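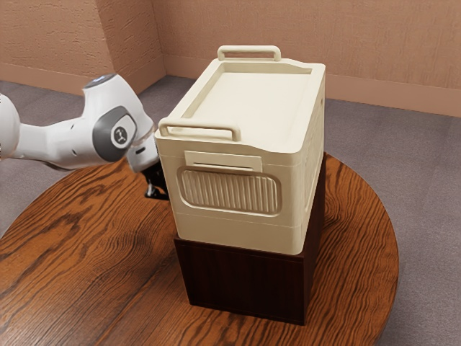 Según una de las participantes del segundo grupo, guardar no es lo mismo que ordenar: lo guardado se pierde de vista y al cabo de un tiempo deja de existir, mientras que lo ordenado se sigue usando aunque esté dentro de una caja. La frase apareció en los primeros minutos de la entrevista y acabó reorganizando buena parte de nuestro esquema de codificación, que hasta entonces trataba ambos verbos como sinónimos.

Figura 3. Caja de almacenamiento de plástico color crema sobre un cubo marrón oscuro, en una mesa redonda de madera (imagen generada por ordenador).

4.2. Guardar, ordenar, dejar a mano

El contraste entre los tres verbos es, a nuestro juicio, el resultado más fértil de todo el trabajo de campo. En el corpus de entrevistas, «guardar» se asocia con lugares altos, cerrados o apartados: el altillo, el canapé, el armario del pasillo. «Ordenar» remite a una actividad periódica, casi siempre compartida y a menudo discutida. «Dejar a mano» es la expresión más interesante de las tres y la menos estudiada, pues designa una situación provisional que puede durar años sin que los habitantes de la casa la perciban como tal.

La bibliografía sobre cultura material doméstica ha prestado mucha atención a los objetos con valor sentimental (el regalo, la herencia, la fotografía enmarcada) y bastante menos a los recipientes que los contienen. Es una lástima, porque el recipiente habla. En los 60 hogares de la muestra encontramos cajas de galletas con botones, cajas de zapatos con facturas, maletas con mantas y una sombrerera con los planos de una casa que no llegó a construirse. Casi ningún recipiente conservaba su función de origen, y cuando la conservaba era frecuente que el entrevistado lo señalara como una rareza.

Para cada recipiente se rellenó una ficha con el material, el tipo de cierre, la altura a la que estaba colocado, la persona que lo abría con más frecuencia y el contenido declarado antes de abrirlo. Este último campo se añadió tras la fase piloto de Arngate y resultó ser un acierto enorme. La distancia entre lo que se dice que hay en una caja y lo que se encuentra en ella permite observar la memoria doméstica en pleno funcionamiento, con sus atajos y sus lagunas. Un entrevistado anunció «cables» y sacó, junto a los cables, un juego completo de cubiertos de postre que la familia daba por perdido desde una mudanza.

El inventario final reúne 2.000 recipientes. La distribución entre las dos localidades del estudio no es homogénea. En Stidlow, donde predominan las viviendas unifamiliares con desván, los recipientes opacos y con tapa se concentran en la planta superior y se abren muy pocas veces al año, con un pico claro en diciembre, cuando bajan los adornos navideños y con ellos baja también todo lo que se había ido apoyando encima. En Haltex, con pisos más pequeños y sin trastero, los mismos recipientes circulan por la casa: pasan de debajo de la cama a la parte alta del armario, y de ahí al balcón, según la estación y las visitas.

Esa circulación nos entusiasmó desde las primeras visitas y creemos que merece un nombre propio. La llamaremos almacenamiento itinerante. Se distingue del almacenamiento estacional descrito en trabajos anteriores por dos rasgos. Carece de calendario fijo, de modo que el traslado de una caja responde casi siempre a la llegada de otra. Y genera una forma de conocimiento compartido muy peculiar: los miembros del hogar recuerdan los trayectos mejor que las posiciones. A la pregunta «¿dónde está la caja de las herramientas?» se contesta con una pequeña narración («estaba en la cocina, pero cuando vino mi hermana la pasamos a…») y solo al final, a veces, con un lugar.

Conviene detenerse en los recipientes que reposan sobre otros muebles y no dentro de ellos. La categoría, que en la ficha figura como «sobrepuesto», estaba pensada como cajón de sastre y terminó siendo una de las más ricas. Colocar una caja encima de un taburete, de un baúl o de otra caja la eleva hasta la altura de la mano y la convierte en superficie. Sobre ella se dejan las llaves, el correo, una taza. A partir de ese momento abrirla exige despejarla, y el simple coste de ese gesto basta para que el contenido pase de «a mano» a «guardado» sin que el objeto se haya movido un centímetro. En varias entrevistas pudimos fechar el cambio con bastante precisión gracias a lo que había dentro: un recibo, una garantía, un catálogo de temporada.

También el color interviene, aunque de un modo menos directo de lo que esperábamos. Los recipientes claros y lisos se toleran en el salón; los transparentes, casi nunca. Varias participantes de Haltex explicaron que una caja transparente «obliga a ordenar por dentro» y que por eso la relegaban al baño o al cuarto de la lavadora. Hay aquí una hipótesis preciosa para trabajos futuros – la opacidad como permiso para el desorden – que nuestros datos sugieren pero no alcanzan a demostrar.

Queda por comentar el caso de los recipientes sin dueño reconocido. En 50 fichas, el campo «persona que lo abre con más frecuencia» quedó vacío o recibió respuestas contradictorias de dos convivientes. Lejos de descartarlas, las analizamos por separado con el protocolo Manolakis, diseñado para objetos de atribución disputada, y los resultados se presentan en el apartado 4.3 junto con la transcripción de las conversaciones que se produjeron al abrirlos.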